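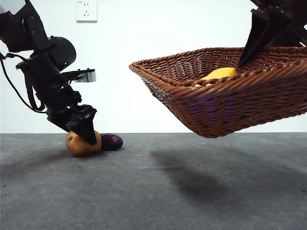 둥근 갈색 과일과 회색 작업대.

검색어를 입력하세요 검색

나는 작년 1월부터 동네 식료품점의 회원이다. 회원이 되고 싶다고 생각한 적은 없다. 양파를 사러 갔을 뿐인데 계산대에서 전화번호를 불렀고, 뒤에 사람이 서 있었고, 정신을 차려 보니 약관에 동의한 사람이 되어 있었다. 인생의 중대한 계약 대부분이 이런 식으로 성립한다는 것을 나이가 들수록 알게 된다.

가게 이름은 브리스타노(Bristano)다. 예전에는 그냥 '모퉁이 가게'였다. 간판이 바뀐 뒤로 사과는 그대로인데 사과 앞의 말이 길어졌다. '아침 이슬을 기억하는 사과'는 한 봉지에 4000원이고, 회원이면 3895원이다. 105원을 아끼기 위해 나는 생년월일과 이메일 주소, 그리고 '관심 있는 라이프스타일'을 제출했다. 보기 중에는 '저녁밥'이 없어서 '웰니스'를 골랐다. 그 뒤로 매일 오전 6시에 웰니스한 문자가 온다.

포인트라는 것도 있다. 내 잔고는 현재 1753점이다. 이것으로 무엇을 할 수 있느냐고 계산대 직원에게 물었더니 2000점부터 쓸 수 있다고 했다. 조금만 더 모으면 되겠다고 생각하며 필요도 없는 식초를 집었다. 다음 달이면 점수의 일부가 소멸한다는 안내를 받은 것은 식초를 찬장에 넣고 난 뒤였다. 찬장에는 같은 식초가 이미 두 병 있었다.
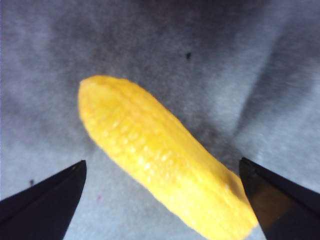
아일랜드에서 몇 해 산 적이 있는데, 그때 하숙집 주인이던 뮤리언 헤네시(Muireann Hennessy) 씨는 장 볼 때 메모를 하지 않았다. 가게에 가서 주인에게 오늘 뭐가 괜찮으냐고 물었고, 주인이 당근은 별로라고 하면 당근을 사지 않았다. 자기가 파는 당근을 별로라고 말하는 상인을 나는 그때 처음 보았다. 요즘의 가게는 어떤 당근도 헐뜯지 않는다. 모든 당근에 사연이 있고, 못생긴 당근에는 사연이 두 배로 붙는다. 못생긴 당근이 할인 코너를 벗어나 기획전으로 넘어간 것이 언제였는지 기억나지 않지만, 그날부터 값도 같이 올랐다.

물론 옛날 가게가 다 좋았다는 말은 하지 않겠다. 헤네시 씨의 단골집은 오후만 되면 빵이 없었고, 주인은 기분이 나쁜 날이면 모든 게 별로라고 했다. 그런 날 저녁은 감자였다. 기분이 좋은 날 저녁도 대개 감자였으니 큰 차이는 없었지만.
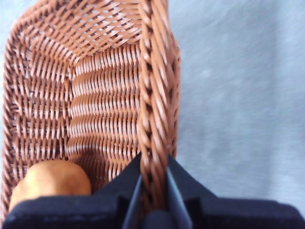 내가 정말 못마땅한 것은 친한 척이다. 브리스타노의 앱은 나를 이름으로 부른다. 며칠 안 가면 '보고 싶었어요'라고 쓴다. 우리 어머니도 그런 문자는 보내지 않는다. 어머니는 "살아 있냐"라고 쓰시고, 나는 그 네 글자 쪽에서 훨씬 더 많은 정을 느낀다. 한번은 앱에 답장을 보내려고 했다. 나도 잘 지낸다고, 다만 대파가 너무 비싸다고. 발신 전용이었다.

친구 브리드(Bríd Ó Dubhghaill)에게 이 이야기를 했더니 그럼 탈퇴하라고 한다. 탈퇴는 해 보았다. 앱 안의 메뉴를 네 번 들어가니 떠나는 이유를 고르라는 화면이 나왔고, '해당 없음'을 누르자 처음 화면으로 돌아왔다. 게다가 1753점이 걸려 있다. 쓰지도 못하는 점수에 발이 묶인 꼴이 우습다는 것은 나도 안다.
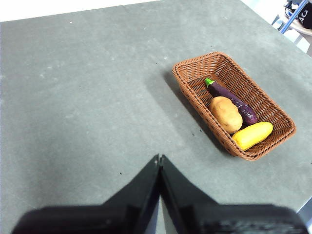
가게의 친절은 원래 물건을 다루는 방식에서 드러났다고 나는 믿는 쪽이다. 무른 것을 골라내 주고, 무거운 것을 아래에 담아 주고, 영수증은 달라고 해야 주던 시절의 친절에는 문구가 필요 없었다. 지금은 문구부터 도착한다. 회색 탁자에 저런 갈색 바구니 하나만 올려놓아도, 테두리가 두툼하고 옆이 살짝 벌어진 그 평범한 물건 앞에 누군가는 '느린 하루를 담다'라고 써 붙일 것이다. 바구니는 느리지도 빠르지도 않다. 넣으면 담기고 꺼내면 비는 물건인데, 요즘은 그 정도 소개로는 장사가 안 되는 모양이다.

지난주에는 길 건너 갤러거(Gallagher)네 노점에서 귤을 샀다. 전화번호를 묻지 않기에 내가 먼저 물었다. 적립은 안 되나요? 노점 주인은 나를 한참 보더니 귤 하나를 봉지에 더 넣어 주었다. 나는 그 귤이 몇 점짜리인지 집에 가는 내내 계산했다.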